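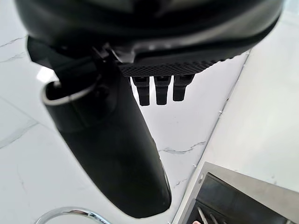

A garra segura um recipiente preto de borda metálica sobre a bancada de mármore, na demonstração da Sekivex em Linditz.

Fui à jornada de portas abertas da Sekivex à espera de sair de lá com uma opinião mais firme do que aquela com que entrei. Saí com uma opinião diferente, e menos firme. A empresa montou uma cozinha completa no rés do chão do edifício de Linditz, com bancada, armários, lava-loiça e loiça verdadeira, e deixou entrar o público em grupos pequenos. Inscreveram-se 500 pessoas. No meu grupo havia engenheiros, dois professores reformados e uma família que se enganara na porta e resolveu ficar.

A demonstração foi conduzida por Margit Kerekes, que trabalha na programação das tarefas domésticas. Falou pouco. O robô pegou em recipientes, mudou-os de sítio, voltou a pegar neles. Uma tarefa que eu faço sem largar o telefone levou 70 segundos. Na segunda tentativa o braço parou a meio, ficou imóvel e recomeçou do princípio. Ninguém da empresa fingiu que estava previsto.

Ouvi à saída que aquilo era uma desilusão. Um visitante, Kwesi Yakubu, dizia que tinha feito duas horas de comboio para ver uma máquina arrumar um copo, e mal. Percebo a queixa, mas não a partilho. Estamos habituados a vídeos de poucos segundos, escolhidos entre muitos, com música por cima. Uma visita em que se vê a máquina falhar vale mais do que isso, e é pena que tão poucas empresas o permitam.

A minha reserva é outra. Toda a conversa da tarde partiu do princípio de que a cozinha é o lugar natural para estas máquinas, e não me parece que alguém o tenha demonstrado. Perguntei a Eyvindur Stougaard, responsável pelos projetos da casa, para quem estavam a trabalhar. Respondeu que pensavam sobretudo em pessoas com pouca força nas mãos. É uma boa resposta. Só que na sala não estava nenhuma dessas pessoas a explicar o que lhe custa mais fazer, e a lista de tarefas afixada junto à entrada tinha sido escrita, segundo ele próprio, pela equipa técnica.

Em junho estive na residência Talville, onde a minha tia passou o último ano de vida, e falei disto com Mireille Saab, terapeuta ocupacional. Ela não mencionou copos nem talheres. Falou de botões de camisa, de tampas de medicamentos, de apanhar do chão um comando de televisão. Disse ainda que muitos residentes querem continuar a lavar a sua própria chávena, mesmo devagar, e que tirar-lhes isso seria um mau serviço. Gostava de ter ouvido esta conversa em Linditz.

Há também a questão do preço, que ficou sem resposta. Aba Nyarko, que estava ao meu lado, perguntou duas vezes. Da primeira disseram-lhe que era cedo para falar nisso; da segunda, que dependeria dos parceiros. Talvez seja cedo – mas não é cedo para dizer quem se imagina a pagar, se as famílias, se as residências, se o Estado.

Não defendo que se feche a porta a este trabalho. Defendo que as próximas visitas incluam quem vai usar a máquina, com tempo para falar antes de o braço se mexer. A Sekivex anunciou nova sessão para daqui a 8 semanas, com inscrição gratuita. Já me inscrevi e escrevi à empresa a sugerir que convidasse Mireille Saab. Até à data deste texto não recebi resposta.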